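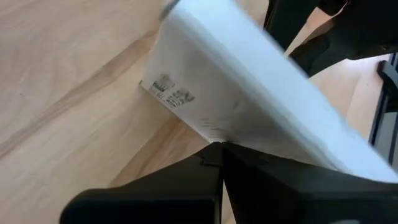
Which goes on the worktop first, the box or the contents?
The box goes down first, on its long side with the flap facing the bench edge, and the contents follow once the label has been entered in the register.

Workshop notebook, packaging and small accessories bench, Lirwood
February, entry begun 9.40

Purpose of the session. To settle the packing order for small boxed goods and braided charging cables before the Nurkeck consignment is made up, and to record the storage arrangements agreed for both. The previous entry left three matters open: the orientation of cartons with end labels, the manner of folding cables, and the position of the strap. The first two are closed below. The third is closed in part.

Cartons. White cartons are to be handled by the long sides. The end flaps mark and crease easily, and a creased flap will not sit flat under the lid of the outer case. Where the label is printed or fixed on an end face, that face is to be turned outwards on the shelf so that it may be read without moving the stack. Cartons whose labels cannot be scanned after two attempts are to be entered by hand, using the full reference and no abbreviation. The register still contains several entries of the form "white, small", and these are of no use to anyone drawing stock. They will be corrected when the shelf is next checked.

The outer case supplied by Zodetik takes 56 small cartons when they are laid in the same direction. The packing sheet gives 57. The difference was traced to the card divider, which was not included when the sheet was drawn up. The sheet is to be amended to 56 and the old copies withdrawn from the bench drawer. The divider stays in, as cartons packed without it at the last trial had moved by the time the case was opened.

Cartons with slight creasing at the lower seam are acceptable for internal storage. They are not to be sent out. A separate tray has been set aside at the left of the bench for these, marked "internal use", and it should be emptied at the end of each session.

Cables. The following method was adopted for braided cables with a fabric sleeve.

Lay the cable on the worktop and bring both connectors together at one end. Fold the remaining length back on itself, keeping the strands side by side as far as the sleeve allows. Do not wind the cable round the hand, as was the former practice; it puts a twist into the sleeve and the bundle then opens in the bag. Pass the strap round all the strands and draw it closed until the bundle holds its shape when lifted. The strap should not bite into the weave.

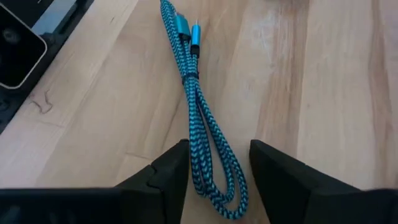 The strap was tried at the middle of the bundle and also nearer the connectors. With the strap at the middle, both ends stay neat but the bundle is stiff and does not lie well in a shallow drawer. With the strap nearer the connectors, the plugs stay together and the far loop remains loose enough to be flattened. The second position is preferred for drawer storage. For cables going into a carton no decision has been made, and the trial should be repeated with the longer type before anything is written into the procedure.

Connectors are to point the same way and lie next to each other. Metallic housings scratch one another if the bundle is dropped into a bin with others, and bundles should therefore be laid in, plugs towards the back. Coloured sleeves are to be sorted by colour within each drawer. Two-colour sleeves go by the brighter colour, so that turquoise and black is filed under turquoise. This was queried - the existing drawer cards list such cables under black - and the cards will be rewritten.

Stock. The register shows 3,000 straps, in unopened bags, held in the Yu cabinet. A further 39 were found in the bench drawer and have been added. Straps removed from damaged cables may be used again if the fastening still holds, but they are to be kept apart from new ones.

Worktop. The pale wooden surface is to be wiped with a dry cloth only. Spray cleaner is to be kept away from cartons and from fabric sleeves. Tape is not to be stuck directly to the wood; use the cutting mat.

Outstanding
Amend the packing sheet to 56 and withdraw old copies.
Rewrite drawer cards for two-colour sleeves.
Repeat the strap trial with the longer cable, packed in a carton.
Ask Zodetik whether the divider can be supplied in thinner card.
Correct the "white, small" entries.

Entry closed 12.15. Bench left clear for the afternoon session, drawer key returned to the hook.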